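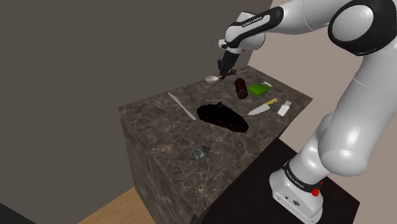 Démo cuisine : le bras sur plan de travail, en visite chez Davier

Bon, je vous avais promis un retour sur la journée portes ouvertes de février, le voici ! Je vends du matériel d'atelier depuis assez longtemps pour me méfier des démonstrations, mais celle-là m'a tenu debout devant un écran bien plus que prévu (et sans café, il faut le signaler).

Le principe du poste Grutton : on travaille d'abord en simulation. Le bras, un Franka Emika blanc et noir, est installé à côté d'un plan de travail en marbre sombre, avec une pince à deux doigts, et on lui met sous le nez le genre de fouillis qu'on a tous dans la cuisine : un couteau à manche jaune, une salière, un spray vert couché sur le flanc... J'ai beaucoup aimé ce choix, ça change des petits cubes bien alignés ! La pince pointe vers le bas, au fond du plan, juste au-dessus d'un petit objet blanc en forme de bol. C'est l'exercice que j'ai trouvé le plus parlant, parce qu'un objet aussi petit, qui a l'air peu profond, ça ne s'attrape pas n'importe comment.

Aux commandes, Obaidul Matubbar, d'une patience d'ange avec mes questions. Je lui ai demandé pourquoi il ne rangeait pas un peu. « Si je range, je ne teste plus rien », m'a-t-il répondu. Et il a relancé la scène.

Ce que comprend la formule

- le logiciel Imen, avec la scène cuisine déjà montée
- 2 postes utilisateur, installables sur vos machines
- 75 objets de cuisine à poser où vous voulez
- 4 heures de prise en main à distance, avec l'équipe de Davier
- les mises à jour pendant un an

Le bras réel n'est pas fourni, je le précise car on me pose la question à chaque fois ! Si vous en avez déjà un, on regarde ensemble ce qu'il faut pour passer de l'écran à l'atelier.

Côté prix, la licence est à 600 € hors taxes par an. Pour une école ou un petit bureau d'études, je trouve ça raisonnable. J'aurais aimé une notice plus fournie en français (pour l'instant, plusieurs chapitres restent en anglais) et je l'ai dit sur place. C'est noté, paraît-il.

Et le module McPhee ?

Il est vendu à part. Il sert à enregistrer les essais et à les rejouer à vitesse réduite, ce qui est très pratique pour comprendre à quel moment une prise se passe mal. Pour débuter, je m'en passerais, quitte à l'ajouter plus tard : la licence de base reste la même et vos scènes sont conservées.

Pour voir la démo vous-même, demandez un créneau par le formulaire de contact, en indiquant le système de votre ordinateur et le nombre de participants. Les séances se font à distance, le matin de préférence.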